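Windemstead newsletter – November

Swap shelf and pantry news

Quick one this month, running behind on everything. The pantry swap at Windemstead is back after the break and we had 141 items come through the door, which is nearly double what we got in the spring. Jars mostly. A lot of jars. Thank you to everybody who labeled theirs with a date, it makes the sorting so much faster.

Reminder on how it works. Bring something, take something. Doesn't have to match in value. Sealed food only on the food side – no home canning, sorry, we went over this last year and the answer is the same. Household stuff goes on the other side: containers, string, hooks, curtain rings, whatever is clean and still has some life in it. No electricals. No pillows.

Things that went in minutes: lentils, birthday candles, anything with a lid that fits. Things that are still here: cake stands, one very large colander, tea in flavors I won't go into. If you left a blue casserole dish it is in the office, the lid too.
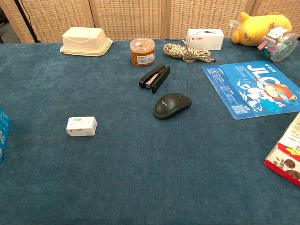
Odds and ends, including some rope and a small jar.

Spices. We had 18 requests for whole spices and only a handful on the shelf, so if you buy the big bags and never get thru them please think of us. Cumin seed, cloves, cinnamon sticks. Split them into smaller jars if you can. Write what it is on the side of the jar and not just on the lid, lids wander.

The Jeren bakery is giving us its empty tubs again, pick up after 2 in the afternoon, side door. They are good for flour and rice. They do smell of icing for a week or so – leave the lid off and it goes.

Crăciun table is coming up in December, same as last year, with the walnut bread and the cabbage rolls. Looking for 2 people with big pots and somebody who can bring folding chairs. Sign up on the sheet by the coat hooks. Please put a phone number, last time half the sheet was first names and I had to guess.

Also the Vovotport run. The van goes over once in the month to drop off what we can't use, so anything left on the shelf after four weeks goes in the van. If you're saving something for a neighbor put there name on it or it will go.

Bags still needed, paper or cloth. Boxes we have plenty of.

Next swap opens at 10 in the morning, doors not before.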